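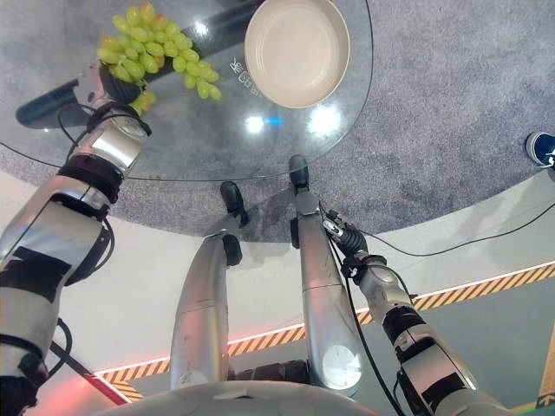 I have been going to the public comment evenings of our county crime lab for longer than I care to admit, and I still come home from most of them wanting to talk to somebody about fingerprints. Last January it was my neighbor Riet Meijer who got the full speech (she is patient, bless her). She asked me what the fuss was over examiners knowing too much about a case. So I asked her to think of a bunch of pale green grapes and a shallow beige bowl on a round glass table. Tell a person beforehand that one of those grapes came from a different vine, and I promise you they will find one with a faint amber tint and swear to it! They wouldn't be lying. They'd simply be looking the way all of us look when we have been told what is there.

That is my whole complaint about how we handle prints in Menport County. The examiner gets the folder, and the folder has everything in it: the arrest, the prior record, sometimes a note from the detective saying he is pretty sure. Then we ask for an independent opinion. I like our examiners, I really do, and Nicanor Arellano, who runs the section, has always answered my long letters with more kindness than they deserve. But a good heart doesn't keep a suggestion out of your head once it has been put there.

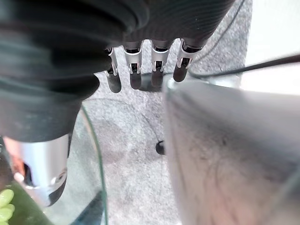 What I would like is fairly plain. Let a clerk open the folder and pass along only the prints. Let the examiner write down what she sees in the print from the scene before the suspect's print comes anywhere near her desk. And when the lab says two prints match, let a second examiner look without knowing what the first one decided. Mr. Arellano tells me this would add up to 50 minutes to a case, and the lab handled 195 such cases last year. I did that arithmetic at my kitchen table, and it seems to me a modest bill for a county that just repaved the courthouse parking lot.

Kirsten Hafþórsson, who used to defend people here, worries that juries will hear "blind review" and stop asking questions altogether. She has a point, and I have chewed on it a good deal. I would still rather have the better procedure and go on nagging the lawyers to explain it properly. The next comment evening starts at seven, and I have already asked Riet to save me a seat near the front.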